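Notes on wrist-view pretraining for disassembly

Fri 9 February

I have been putting off writing up the August runs because the result is narrower than I wanted. Keerthana Suvarna asked for the numbers again last week, so they may as well go somewhere both of us can find them.

The question was whether a visual encoder pretrained only on wrist-camera images does better on desktop PC teardown than one pretrained on fixed overhead views of the same work. Policy head, action space and demonstration set were held constant. The encoder was the only thing that changed between arms of the comparison. Both were trained from scratch on frames from the Miltwood teardown sessions, with the same number of optimizer steps and the same augmentations, apart from rotation, which I allowed to go all the way round for the wrist views. Overhead views got a small jitter only.

Pretraining used 4,000 clips per encoder. The policy was then trained on 600 demonstrations covering four subtasks: lift the power supply clear, release the socket lever, unplug the board power connector, and pull the memory. Evaluation was 20 attempts per subtask per encoder, scored by Margareta Chiriac, who did not know which encoder was running.

The wrist encoder won clearly on the connector and on the lever. It tied on memory. On lifting the power supply it lost, and by enough that I reran that subtask with a second seed before believing it. The second seed lost too, though by less.

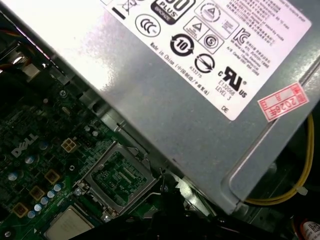 Texture is where I think the wrist encoder goes wrong on power supplies. When the unit is close to the camera it fills a large share of the view, and most of what it offers the network is print. The label on this one carries an 80 PLUS Bronze badge, a CCC mark, a KC logo, a cULus mark and a block of tiny text, all on a white rectangle that takes up most of the top face. Then there is glare on the bare housing. None of that helps with the grasp. The useful part is the outer edge of the casing, and in attention maps from the wrist encoder that edge gets very little weight compared with the label. The Dell board underneath has the opposite character. The socket frame, the chokes and the four-pin connector are small and well separated, and their outlines say a good deal about where they are and which way they are turned. I suspect this accounts for most of the split between subtasks, although I have not isolated it.

The obvious check was to blank the labels. I masked them by hand in a subset of the evaluation recordings and compared predicted grasp points offline. Predictions moved toward the casing edge in most of the masked frames. That is consistent with the texture story but it is offline evidence, and masking also changes overall brightness, which I did not control for. A fairer version would replace each label with a different real label at the same pose. Keerthana has a script that does most of this for planar surfaces and I would like to use it before saying anything stronger.

Two other results, briefly.

Depth. Adding a depth channel to the wrist encoder recovered part of the gap on power supplies and made the connector slightly worse. The depth sensor we use, a Thampi unit, has a minimum range longer than the last stretch of the approach, so the channel is full of holes exactly when the fingers are near the connector. I filled the holes with zeros. Carrying forward the last valid reading would have been more sensible and I will do that next time.

Finger occlusion. I expected the fingers to be a nuisance in the wrist views and tried painting them out during pretraining. Performance dropped on all four subtasks. My reading is that the policy uses the fingers as a reference for relative position, and an encoder that never saw them has to learn this from demonstrations alone. Margareta predicted this in the planning meeting and it is in the minutes.

Mixing the two sources is the natural next step. A first attempt, half wrist and half overhead with a shared encoder, landed between the two on the power supply and matched the wrist encoder on the lever. I did not tune the ratio. Training was done on the Uvov cluster, and the queue there did not leave room for a sweep.

Some limits on all of the above. Twenty attempts per cell is small, and the memory tie could hide a real difference in either direction. All the machines came through Travusia in one purchase and are mostly the same few chassis, so the encoders have seen a limited set of layouts. The overhead camera was also moved partway through collection. I corrected the extrinsics but the lighting in the later recordings is flatter, and that may have cost the overhead encoder something.

Config files and per-attempt scores are in the group share under the August folder. The README there still describes the old action space with absolute rotations - ignore that section, the runs all used deltas. I will fix it when the label swap experiment goes in.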